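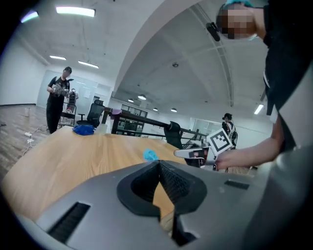

Honey-colored table, blue cloth at the far left.

April, 11 a.m. Folding day at the big table! Emiliano wants the royal-blue cloth started in a crumple every time, so no smoothing it out first (I keep wanting to, it's a reflex by now). I'd still like a bit of tape on the wood for the start spot, will ask Lemlem. Cloth 68 from the Berell bag frays at one corner, so I've put it aside for mending. Still to do: shake out the Jedard bag, write up page 2, and find more hooks for the cart.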